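Storing apples over winter without a root cellar
Home and Garden Help > Fruit and Vegetables > Storage

wandura_orchard_fan
Posted in Fruit and Vegetables, 681 views

We planted three apple trees when we moved in and this is the first fall they have given us more than we can eat. We have an unheated garage and a spare fridge, but no cellar. Last year I put a box of apples in the garage with the potatoes and most of them were soft by the holidays. Is it the temperature, or did I do something else wrong? I would like to keep at least one box going until March. I don't know the variety. They are ripe in October and fairly tart.

hundell_hilltop
157 posts

Get the potatoes out of there first. They do better a bit warmer than apples do, and apples give off ethylene gas, which can make potatoes sprout. Apples also pick up an earthy taste from them.

For the apples you want it as close to 32 degrees as you can get without freezing them, and fairly humid. The spare fridge is the best place you have. Put them in plastic bags with a few small holes and use the crisper drawers for the ones you want to keep longest. A garage swings too much between day and night in most areas, and a warm week in November takes a lot of life out of them.

Only store sound fruit. Anything with a bruise, a worm hole or a missing stem should be eaten or cooked right away. I lay mine out on an old cloth on the table and turn each one over before it goes in a bag.

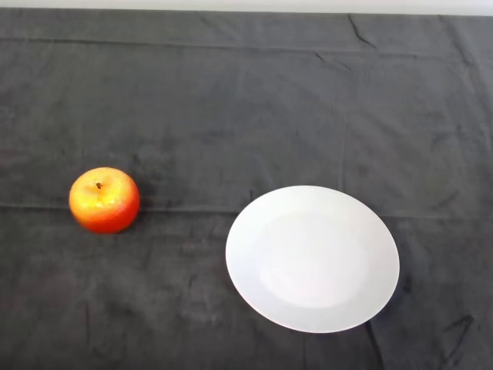 Page 2

Check the bags every couple of weeks and pull anything that is going bad - one rotten apple really will spread to the rest. Late, tart apples usually keep longer than early sweet ones, so yours sound like a decent bet. March is possible in a fridge but I would not promise it.

zellby22
Newspaper worked for me. Wrap each one and put them in a box, done. Mine lasted till February I think.

Malinowski Road Gardens
3,000+ posts

Agree with the fridge. If you run out of room, use the garage for the second box, but put it in a picnic cooler with the lid cracked open and keep a cheap thermometer inside. Bring it indoors if it drops below 30.

Also, don't wash them before storing. Wash them when you are ready to eat them. If you still have too many, sliced apples freeze well for pies - dip them in water with a little lemon juice first and freeze them flat on a tray.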